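Search this site Search

The parts are on the bench. The PC is not built

Reading time: 2 min

Ask anyone selling a robot arm what it can do and sooner or later you will hear the word "chores". Folding towels, loading dishwashers, putting a computer together. The films are lovely. The arms are slower than the films, which tend to carry a small "x8" in one corner.

So I went to Losdale in February, where a firm called Bunus has been trying to get a machine to do one dull job that people in the repair trade do all day: pick up the insides of a desktop PC and put them where they belong. Its customer, the refurbisher Balville, sends out 3,000 machines a year and would dearly like some help.

Usha Achari runs the trials. She is blunter than her company's website. "It can pick up a stick of memory," she told me. "Please don't write that it can fix your computer."

Fair enough. Look at how the job is laid out, though. A person at Balville fishes memory out of a plastic tub without looking. At Bunus every part gets a stand of its own, upright or flat, facing the way the arm likes it.

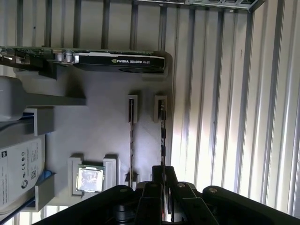 Parts in their grey holders, with the gripper over the memory modules.

Someone has to fill those holders. When I visited, that someone was a technician called Krishnan, who reset the bench between runs and did it in far less time than the arm took to undo his work. I asked whether his wages were in the cost figures. They were not.

Bunus says it has logged 184 clean runs, a run being one part lifted and seated. I saw 2. In the first the module went in with a click. In the second it went in crooked, the arm pushed, and Achari reached for the stop button before I had noticed anything wrong. A memory slot is a fussy thing, and most of us seat a module by feel, rocking it a little until it gives.

She thinks touch sensing will sort this out and she may well be right. I have been hearing so for years, usually from people with a funding round to close. Balville has not ordered an arm. Its manager told me he would look again when one could work from the tub.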